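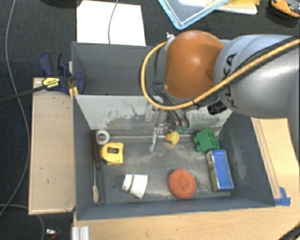 Chantal Landry thinks you should sort out the lifting order before touching the grip settings, and I'd agree with her.

Original question: Our student team is doing the bin clearing task for the Trarkstead round in September. The arm has to move small household items from one bin to the one next to it. It does fine on boxes but keeps going back to the same item and missing. We get 20 minutes a run. Any ideas?

Answer 1
Make it give up sooner. Ours at Pindell had no limit on retries and once spent 13 attempts on a single cup. We set it to 2, then it moves on and comes back at the end. Also check your depth readings near the bin walls, ours were off there.

Answer 2
what gripper is it

Answer 3
Do the lifting order first, as Chantal says. Tall items near the walls should go last. Log every attempt with the item name, whether it lifted, and where it was in the bin. We had roughly 800 lines by the end and the problem spots were easy to find.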